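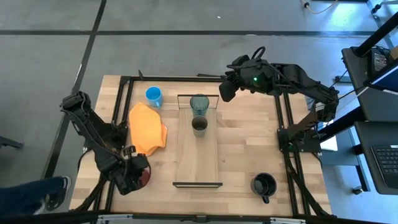
Two cups on the tray, with the mugs and an orange cloth on the butcher block around it.

The Cups You Keep

Most kitchens have a set of good glasses and then they have the cups people use. The second group tends to be a mixed lot. A plastic tumbler from a picnic set ends up next to a mug from a job somebody left years ago, and both of them get washed every day while the good glasses stay up on the high shelf.

Nélida Navarrete has spent a large part of her working life with that second group. She runs Plakance, a secondhand kitchenware shop in Flerngate, in a building that used to sell carpet. The shop has almost 3,000 cups and mugs in it at any given time, most of them singles. She doesn't buy boxed sets if she can help it.

"People come in for one cup," she says. "They broke one, or a kid moved back in. They don't want six."

When I asked her what a small household needs for everyday drinking, she didn't start with brands or prices. She started with the tray. In her view the tray decides how many cups you own, or it should. You find one that fits the counter, you put the daily cups on it, and when it's full you stop. Her own is a plain rectangle of pale wood from Jandumard, a small woodshop across the river that mostly makes cutting boards. It has no compartments and no lettering on it.

The idea sounds too simple to need a magazine article, and I told her so. She shrugged and asked how many cups I had at home. I didn't know. That evening I took them all down and counted 18, in a house where two people live.

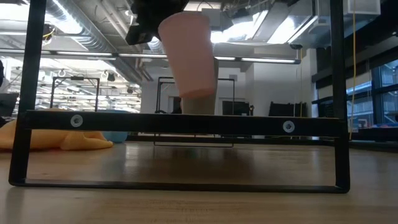 Of those, we used maybe five. The others had to be moved every time we wanted the five. There was a stack of plastic tumblers that had jammed together so tightly I had to run hot water over the outside to get them apart. There was a mug with a glued handle that neither of us trusted. I put the glued one in the trash and the tumblers in a bag for the shop, and the cabinet door closed properly for the first time since we moved in.

Nélida likes plastic more than you might expect from someone in her trade. She keeps a table of it near the register, sorted by color. Her reasoning is practical. A plastic cup is light, a child can carry it, and if the colors are different enough then everyone in the house knows which one is theirs. Teal, pink and a soft gray-green are the ones she would pick for a family of three. She avoids two shades of the same color, which she says leads to arguments before school.

She is pickier about condition. Clear tinted plastic goes cloudy with time, and the clouding can't be scrubbed away. Hold the cup up to a window before you buy it. Run a thumbnail along the rim and feel for nicks. Smell it, too. A cup that has held orange soda for a summer will go on smelling like orange soda. Solid-colored plastic hides scratches better, so look down into it with a light on.

Size is where most people go wrong. Matching heights look nice in a photograph, but in a working kitchen they are less useful than a spread. A tall tumbler for water, a shorter cup for juice or milk, and something small enough for a bathroom sink or a bedside table will cover most of the day. Tapered cups stack, up to a point. Two is fine. Past that they start to stick, and you are back to the hot water. 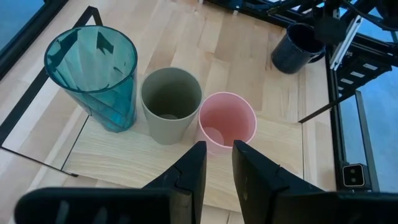 MUGS

Mugs are a different matter, and Nélida keeps them off the tray entirely. They are heavier, and the handles take up room. A handle that sticks out past the edge of a tray will catch a sleeve sooner or later, and then you've lost the mug and whatever was beside it. She leaves hers on the counter to one side, handles turned whichever way is easiest to grab.

She recommends one mug per coffee drinker and one spare. Dark glazes are forgiving on the outside and show every water spot. Light blue shows tea stains only if the inside is light as well, and those come off with baking soda and a damp sponge. Leave the paste on for a few minutes, then rinse.

At Ñahui, the café two doors down from her shop, every mug on the shelf came from Plakance and hardly any of them match. The staff have favorites. The one that gets asked for most, I was told, is a squat navy mug with a wide foot. It is hard to knock over and it holds its heat. It cost 2 dollars.

If you are buying used, set the mug on a flat counter and press on the rim with one finger. If it rocks, the foot is warped, and it will always rock. Tap the side with a knuckle. A clear ring is good, and a dull sound usually means there's a crack somewhere, often right where the handle joins. Nélida does this with every mug that comes through the door, which takes up most of her February, when people clear out their cabinets and bring her the boxes.

A word on cloths. I had been drying cups with whatever towel was hanging on the oven door, the same one that got used on hands and on the floor. Nélida keeps a separate towel for cups and makes sure it is a color nothing else in the kitchen is. Orange works well. It stays on the table near the tray, folded or not, and goes in the wash when it starts to feel stiff. New towels should be washed before their first use, without fabric softener. Softener leaves a film, and a filmed towel pushes the water around.
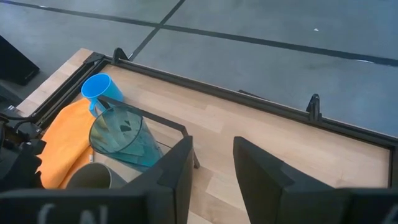 Putting It Together

Clear the whole cabinet first. It's tempting to pull out only the cups you dislike, but you'll see more with all of them on the table — including the ones that had worked their way to the back. Give each one a quick wash and dry it.

Set your tray where it's going to live and load it with what you used this week. Mugs go beside it. Anything still on the table goes in a box with a lid, and the box goes in a closet. If you haven't opened it in a couple of months, take it to a shop or a church sale.

My own tray holds four cups. The box is still in the hall closet, and so far I've gone into it once, for a birthday.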